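Why Robots Have Rules

Robots for Curious Kids: Chapter 3
By Yupin Thaweesak

Your school has rules. You walk in the hallway. You wait your turn for the slide. Rules like these help a lot of people share one place without getting hurt.

Robots have rules too. A robot can't read a poster on the wall, so people have to build the rules into it or follow them when they work near it.

What is a standard?

A standard is a rule that many people have agreed on and written down. You use standards every day. A light bulb from one store fits a lamp from another store because both makers followed the same one.

Robot standards work in a similar way. They tell the people who design robots what to think about before the robot is switched on. How hard can it push? How fast can it move? How do you stop it? Some standards are for big factory robots, and others are for robots that work close to people in homes, stores and hospitals.

Writing a standard takes a long time. People who build robots, people who use them and people who study injuries all get a say. They often argue over a single word.

Rule one: There must be a way to stop

Many robots have an emergency stop. Often it is a big red button. When someone presses it, the robot stops moving. It does not finish its job first.

At the Bretcombe workshop, where I help teach new robot workers, everyone presses the stop button before the first job of the morning. If it doesn't work, the robot stays off until it is fixed. Everyone on the team is allowed to press it, even a visitor. You never get in trouble for pressing it.

Rule two: Slow down near people

A robot arm out on its own can sometimes move quickly. Near people it needs to slow down or stop. Our limit at Bretcombe for an arm working beside a person is 300 millimeters in one second. That is as long as a school ruler, so you can try it. Move your hand from one end of a ruler to the other while you say "one Mississippi." It feels slow, and it gives you time to step back.

Rule three: Don't squeeze too hard

The part of a robot that grabs things is called a gripper. A gripper doesn't feel things the way your fingers do. Some grippers have sensors that measure how hard they are pressing. Others are just set to a gentle squeeze.

You could set a limit for each kind of object. A can of soup can take a strong grip, but a ripe peach can't. Soft things are tricky because they change shape when you touch them. Engineers often practice with soft objects like towels, sponges and stuffed animals before they let a robot near anything that could break.

Tendorside, a project that tests tidying robots, keeps a list of every object its robots have practiced with. The list has 1,699 objects on it. Each one has a note that says how it should be held.

Rule four: Know where the robot can reach

Every robot arm has an area it can reach. Workers call this the work area. Before the robot starts, they check that area for people, pets, cups of water and anything else that shouldn't be there.

Robots with two arms need an extra rule. The arms must not bump into each other. One way to do this is to let one arm go in while the other waits. You do the same thing when you and a friend both want a marker from the same box.
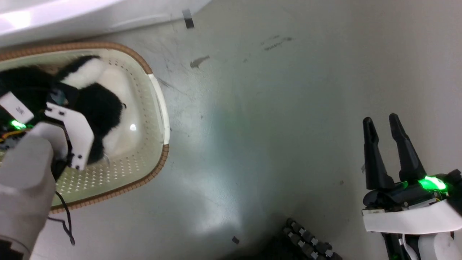 Two robot arms at a basket. The white fingers are pressed against a black-and-white plush toy.

Cables count in the work area as well. A loose cable can catch on things, so a person should look at where each one goes before the arm moves.

Rule five: Show what you are doing

Many robots have lights, sounds or small screens that tell people what is going on. There is a catch. The same color can mean different things on different machines, so you can't just guess. You have to read the guide that came with the robot or ask someone who knows.

Rule six: Write it down

If something goes wrong, even something small, the workers write it in a log. At Bretcombe we had 19 notes in our log for June. Most were about dropped objects. One was about a finger tip that had come loose – we tightened it and then checked the other tips too.

If you meet a robot

Ask a grown-up before you go close. Stay outside any line or fence around it. Keep your hands, hair and sleeves away from its moving parts, even when it is standing still. A robot that isn't moving may only be waiting for its next step.

Words to know

Emergency stop: a control that makes a robot stop right away
Gripper: the part of a robot that holds things
Sensor: a part that measures something, such as force or distance
Standard: a written rule that many people have agreed to use
Work area: all the space a robot can reach

Next chapter: How Robots Find Their Way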